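Release of 11 June 2020. This file accompanies the Vindadton Parish Recipes collection and should be kept with any copy of it.

# Vindadton Parish Recipes

## Contents

The collection holds 666 handwritten recipes, transcribed from household books lent to the Cavier Library. Of these, 605 have been checked against the original page. The remainder carry the value `unchecked` in the `status` column and should be cited with care.

## Files

- `recipes.csv`: one row per recipe, with title, source book, page, full text and status
- `books.csv`: one row per household book, with binding, condition and lender's reference
- `measures.csv`: local weights and measures, with metric values where these could be settled

## Transcription

Spelling has been kept as written. Abbreviations are expanded in square brackets. Words that could not be read are given as `[illegible]`, and crossings-out are kept between tildes. Oven heats such as "a slack oven" have not been converted.

The Bellini book was copied by 2 different hands. The change of hand falls within the chapter on preserves, and the `hand` column applies to that book only.

## Known faults

1. Page numbers in the Troren book restart after the section on bread. Use `folio` instead.
2. "Gill" is entered with a single value throughout, although the northern books appear to use a larger one.
3. Several puddings are entered twice under different titles. They have been left in place.

## Terms of use

The transcriptions may be copied and adapted for any purpose, provided that the Cavier Library is credited. Images of the original pages are not included and must be requested separately. Corrections should quote the recipe number and the book. The next release is planned for August.
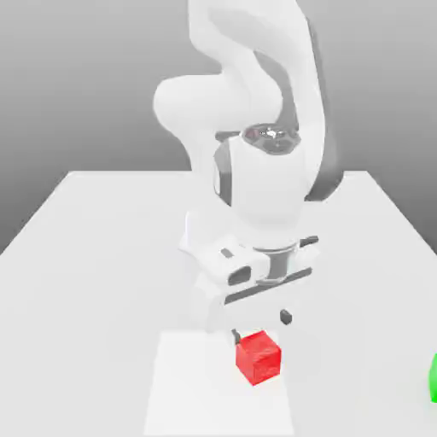 Comment from a reader: the gill in the Troren book is surely the half-pint one, as the seed cake comes out far too dry otherwise. Could `measures.csv` carry both values?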